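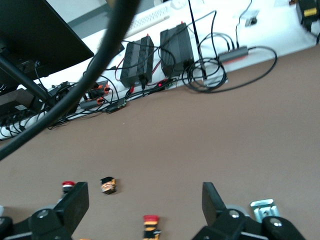

Why does my imitation policy do worse when I give it more demonstrations?

More demonstrations only help if they agree with each other. When half of them approach the object one way and half another way, a simple policy averages the two and ends up going somewhere neither operator went, so look at how consistent your data is before you collect any more of it.

Search this site Enter keywords Go

Posted June 27, 2024 by Statar

Okay, longer version of what I'm asking. I've been trying to copy the result from the Barnbridge write-up, the one where they train a small pick policy from wrist camera images and then prune the demonstrations by how much they disagree. My first batch was 168 demos, all done by me over one weekend, and the policy was decent. It would go down, close on the block, lift, fine. Then I talked two friends into helping and we got up to 1,000, and I was so excited to retrain (new fan in the training box and everything). And it's worse! It drifts down toward the middle of the table, hesitates, and closes on air or pinches a corner.

Same network, same learning rate, same number of passes over the data. I checked the camera calibration twice. The loss curve looks smoother than before, if anything. I'm using plain regression on the next action, no fancy heads. Is this really just my friends having a different style from mine? One of them likes to come in from the side and the other stops above the object for a good long while before going down. I'd hate to throw their work out – they gave up two evenings for it and I only paid in noodles.

Imai

Yes, it can really be style, and the stopping is probably hurting you more than the side approach. I went through this last December with a little sorting setup. If someone hovers for 27 frames before going down, you've got 27 nearly identical images labeled "don't move" and then one nearly identical image labeled "go down." Plain regression looks at that and learns to mostly not move. So you get the hesitating thing you describe, and smooth loss too, since predicting no motion is easy.

What I did, in the order I did it:

First I trimmed the pauses. Any stretch where the commanded motion was under a small threshold and the gripper state didn't change got cut down to a couple of frames. Don't cut the pause while the fingers are closing, I did that the first time and my arm started lifting before it had hold of anything. Took me a whole evening to figure out.

Then I trained one policy per operator and ran each of them on the same starting positions. That told me a lot more than the loss did. If each one alone is okay and the mix is bad, you've got your answer. If one of them alone is bad, look at that person's recordings for something dumb like a time offset between the images and the actions.

Last thing was predicting a short chunk of actions at once, 11 steps in my case, so it commits to a motion for a bit. That got rid of a lot of the dithering. I can't promise 11 is right for your control rate, I tried a few numbers and kept that one.

You don't have to throw your friends' demos out. The pruning in the write-up works per segment anyway, so the lift and the carry from those recordings can stay even when the approach goes.

Skirnusetti

just use a diffusion head, it handles more than one way of doing things and you can leave the data alone. worked for me with mixed operators. needs more training time tho

Imai

Adding to the post above – that does take care of the side versus top problem, but I'd still trim the pauses first. Mine happily learned to hover with a diffusion head as well, just with more variety in how it hovered. And please keep your original 168 model around and test both on the same starting positions, with the objects put back on tape marks. I compared mine from memory for a while and I was fooling myself quite a bit.

Statar

Thank you both!! Checked the pauses tonight and wow, the second friend has them in nearly every recording. Trimming script is running now. I'll do the one policy per person test this weekend and post the success rates here, and I'm going to leave the head alone until I've seen those.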